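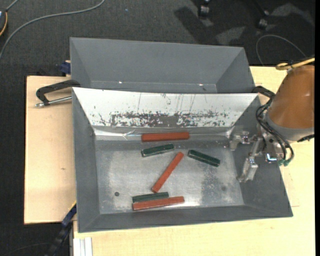

Red blocks, green blocks, one bin to pick from and one bin behind it. Clamp everything first.

Workshop Tips: Sharing a Bench With a Robot Arm
December 19, 2018

We sort small parts at Pimthorpe, and have done so by hand for as long as anyone can remember, which in my case is 34 years. The arm joined us in February. My job did not disappear. It turned into a different job that involves a lot more wiping. These are the things I'd tape to the wall if Declan Doherty let me tape things to the wall.

Clamp the bins. A person picking out of a bin will hold it steady with the other hand and never think about it. The arm has no other hand. If the bin creeps half an inch toward the wall, the arm goes on reaching for where it used to be, with total confidence, like my brother-in-law parking.

Check the clamps at the start of the shift and again after lunch. Hand tight, then a quarter turn. If you need a wrench, the pad is worn and you should get a new one out of the Skivton drawer.

Bare metal shines. We spent most of a week blaming the gripper for missed picks before Vilja Kallio moved a desk lamp and the misses dropped off. Walk around the bench and look for glare on the bin bottom from a few angles. Turn the lamp, or hang a bit of tracing paper in front of it.

Don't tidy the blocks. I know. I lined mine up by color for days, out of habit, and was told very kindly that I was spoiling the practice run. Tip them in and leave them lying where they land, crossed over or side by side. Lay a couple right along the wall as well, where a pick is hardest.

Loop your cables where you can see them. Anything that travels with the arm needs slack, so move the arm through its full reach by hand (power off, please) and watch for the tight spot. Floor cables go behind the bench. Tuulikki Hakala found one with her foot and would like it mentioned.

Wipe the bin with a dry rag. Spray cleaner leaves streaks, and then you're back to the glare business.

Write down the misses. The old tally sheet had one column, for parts done. The new one is mostly for what went wrong, and on our first full day I filled in 61 lines. Put the color, where in the bin it lay, and what the gripper did. "Dropped it" is fine. "Sulked" was sent back to me.

Ask who stops it. Before the arm came, we each stopped when our backs hurt. Now there's a button, and everybody on the shift should have pressed it at least once on a calm day. Tyyne Kuusisto makes new people do it before they get their locker key.

Keep your breaks. The arm doesn't take one, and for the first month neither did we, out of what I can only call politeness.

Spare clamp pads are in the second drawer down. Sign for them.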